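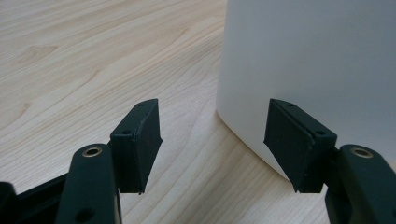

Figure 7.1 Both fingers open above the tabletop, with a white container beyond the gap.

Chapter 7
From Recordings to Segments

Chapter 6 ended with a set of time-stamped streams: video from the head camera, video from each gripper camera, the pose of each gripper and the width of its opening. A controller cannot be trained well on streams in that state. They run at different rates, they drift against one another, and they contain long stretches in which nothing useful is done. In this chapter we turn them into segments, each with a start time, an end time and a label.

We work throughout with the Urkton set, which holds 461 recordings of table tasks done by a person with two hand-held grippers. The running task is fitting a thin plastic bag into a small container. It is short and needs both hands, and the bag has no fixed shape for a pose estimator to find.

7.1 Putting the streams on one clock

Gripper pose and width arrive at 200 samples per second. The cameras are slower, and their frames are stamped on arrival at the host. The stamp is therefore late by the transfer time, which varies. Let t be the stamp and d the delay for that camera. We treat d as constant within one recording and estimate it by matching finger motion seen in the gripper video against the measured width.
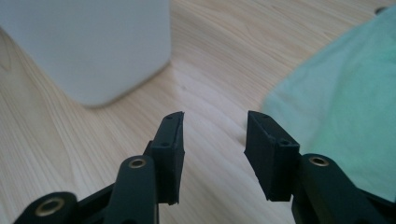
The match is best made over a full opening and closing. Small changes of width give a flat error curve, and the minimum may then fall several frames from the true value. If a recording has no full closing, the tool described in Section 7.5 marks it for review and leaves d unset.

7.2 Finding the boundaries

The simplest rule places a boundary wherever the width crosses a threshold. For rigid parts this works tolerably. For film and cloth it fails – the fingers close almost completely on a thin bag, and the width is nearly the same with or without material between the pads.

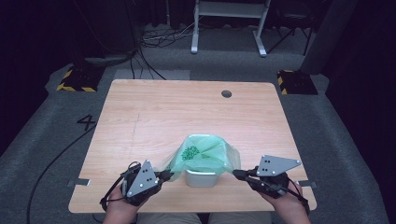
A second signal is needed. The Harnow segmenter, written by Gordon MacLeod and used in the exercises, takes the relative speed of the two grippers and smooths it over a window of 51 samples. A boundary is proposed where this speed has a local minimum and the head camera shows a finger close to the object. Run on the whole Urkton set, it proposes 3,562 segments.

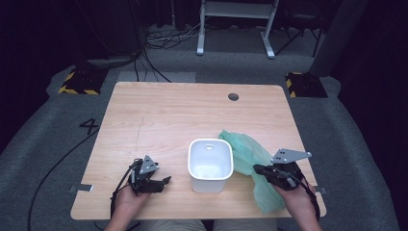
Some of these are too short to be of use. A person who shifts a grip on the bag will often produce two minima close together, and the segmenter splits one action into two. Section 7.3 gives a merging rule for this case, and Section 7.4 compares its output with labels made by hand.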